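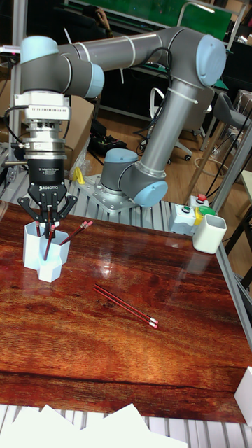
4. Connecting the Ernum Label Printer to a Network

4.1 Before you start

Load a roll of labels as described in section 3. The printer cannot print its network report without media. Have the network name and password at hand.

Note: The Ernum supports 2.4 GHz wireless networks only. If your router uses one name for both bands, the printer selects the correct band by itself.

4.2 Wireless set-up

1. Turn the printer on and wait until the status light is steady green.
2. Hold the Feed button for seven seconds. The status light flashes blue.
3. On your computer, open the Polel utility and select Add Printer.
4. Select the printer from the list. The name ends in the last 6 characters of the serial number.
5. Enter the network password and select Apply. The printer restarts.
6. Press Feed twice to print the network report. Check that the line "IP address" is filled in.

Caution: Do not turn off the printer while the light flashes blue. Settings may be lost – if this happens, reset the printer (section 4.4) and start again from step 1.

4.3 Wired set-up

1. Turn the printer off.
2. Plug the network cable into the port on the rear panel.
3. Turn the printer on. The wired connection takes priority over wireless.

The cable must not be longer than 50 meters.

4.4 Resetting network settings

Hold Feed and Cancel together until the status light turns red, then release both buttons. Label size and darkness settings are kept. Error 104 on the next start is normal after a reset and clears when a network is found.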